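What the arm costs is the small number

I have now made the spreadsheet three times. The first version had 2 lines: robot arm, gripper. I was very proud of it. Lai-ching Fang looked it over and asked where the spare finger pads were, and the power strip, and the shipping, and whether I planned to stand the thing on my lap.

Version three has 14 lines. Jomus quoted a lead time of 10 weeks, Itell quoted less but sells the cable separately, and Saraç wants a call before they'll say any number at all, so I've put them down as "a lot." The mounting plate from Stisoton is $311. It is a plate.

My advice, if you're budgeting for the fall: price the arm last. Do the table, the cloth, the odds and ends it will be picking up, and replacements for whatever gets squeezed too hard. Then add the arm and go for a walk.

I'm aiming to order in September. The wiping task stays first on the list, mostly on the grounds that an eraser is cheap and hard to break. I've put in for two anyway. 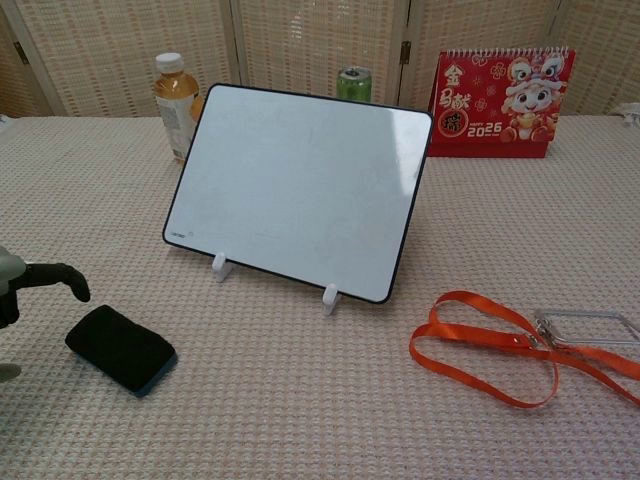
Whiteboard, eraser, gripper. The drinks are not in the budget.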